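Hall 6 and a lot of plastic film

My feet have only just forgiven me for the trade fair, so I'm finally getting round to writing it up. I went in June, on the early train, with a cheese roll and a list of stands I meant to see, and I managed to lose the list before I'd even got my coat off. Typical!

I'd gone mainly for packing stuff. Anyone who's been reading a while knows I post parcels from the spare room (216 of them last year, all wrapped on an ironing board), and I'm forever after something that isn't bubble wrap. Sutinwood had a lovely big stand near the doors with cardboard inserts you fold up yourself. I folded one wrong, had another go, folded that wrong too and came away with a bag of samples anyway. Kvam do a paper tape I really liked, though you need the dispenser to go with it and that's £55, so I'm having a think.

Then I got stuck at the far end of hall 6 for ages. I do love all the fair bits and pieces, the ribbons and the plants and everything lit up like a dentist's. Plus there was clear plastic film, which I can never walk past without wanting to scrunch it. (My mum kept ours in a drawer and smoothed it flat for next time. I still do the same and the drawer no longer shuts.)
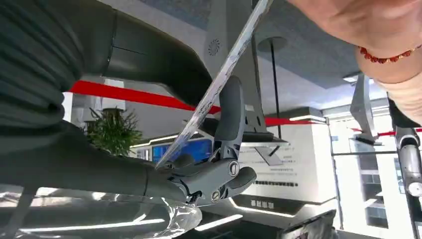 Red ribbon, a bushy green plant and plenty of crumpled film in hall 6.

I'm rather taken with the red bead bracelet up in the corner, by the way. I had one a bit like it at school and the elastic went in the middle of assembly, beads everywhere. I've half a mind to make another, I'm sure there's a tub of beads under the bed.

Lunch was a mistake. I'd eaten the cheese roll on the train, so it was the café queue for me, and then a jacket potato that was still cold in the middle. The tea was good though, and I got a seat by the window and went through my leaflets, most of which were for pallets. I don't own a pallet.

In the afternoon I did Arkotach, who make little shelving units, and bought 3 packs of their label holders at the show price. They're up in the spare room now and they look very smart, even if I've only written labels for one shelf. I never did find Sarberg. Their stand was meant to be by the stairs and I went up and down those stairs until my knees complained.

Next job is trying out the Sutinwood inserts on some mugs. I'll report back, with breakages.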